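Home | Karting | Track Days | Setup Guides | Contact

How to Work Out Minimum Tire Pressure for a Kart Race
By Bello Haruna

Cold pressure sets how fast a tire comes up to its working range. In a short heat it matters more than gearing. The method below uses one gauge, one notebook and three runs of the same length.

Step 1. Weigh the kart with the driver seated and in full gear. The class minimum at Gallville is 165 kg. Add ballast before testing, never after. 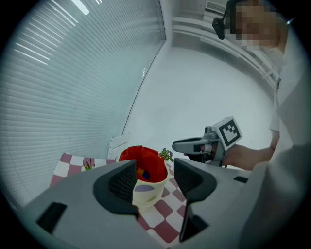
Step 2. Set all four tires to 9 psi cold, in the shade. Run five laps at race pace. Come straight in and read the pressures again within a minute, fronts first.

Step 3. Write down the gain for each corner. Pearce is a clockwise track, so the left side gains more. Lower the left cold settings until the hot readings match across each axle.

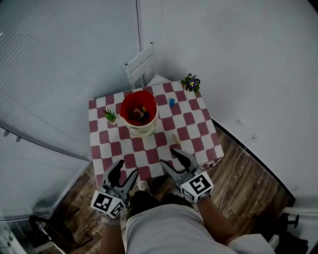

Step 4. Repeat the run with the new settings and log the lap times next to the pressures. Use one row per lap and one column per corner. A plain grid is enough, like the red and white squares on the checkered tablecloth, with one reading to a square. Leave the out lap blank.

Step 5. Check the contact patch after the third run. Wear should be even from shoulder to shoulder. A fine, regular grain, close to the ribbed grid on the black pads in the photo, can be left alone. Torn rubber on the outer shoulder means the pressure is too low. Raise it by 0.5 psi and run again.
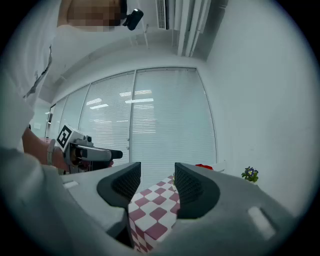
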